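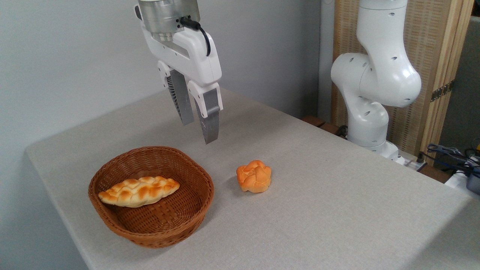
Skimden bread set - data card
Last touched 22 January 2025

What it is
696 demos of putting bread and buns in a basket. Teleoperated, one arm working per episode. Collected at the Hjaltested bench for training pick and place policies. Replaces the August set, don't mix them - the action scaling is different.

Whats in an episode
- fixed workspace camera, color only
- joint positions, gripper opening, commanded action
- one line of task text ("put the bun in the basket" and variants)
- success flag, set by the operator right after

Setup
Two-finger parallel gripper, light gray cloth on the table, woven basket. Some episodes start with the basket empty, others with a roll already in it. Basket gets moved between episodes, bread too. Second arm stays parked on most runs, don't crop it out if you want your eval to match.

Splits
train / val / test, split by session and not by episode. 14 sessions total, 3 of them held out for test.

Known problems
- Gripper opening lags the video by 3 frames in the early sessions. Loader fixes it if you pass align=true. Off by default, sorry
- Failed grasps are kept. Filter on the flag if you dont want them
- Task text has typos, left as typed
- No depth, no force. Slips have to be guessed from the gripper trace
- Lighting hardly changes. Expect trouble near a window

Loading
Unpack into data/skimden, run the index script first, then the Vemance loader. Skipping the index gives you an empty dataset and no error - on the list.

TODO
- seperate flag for dropped vs missed
- rerun checksums
- second basket shape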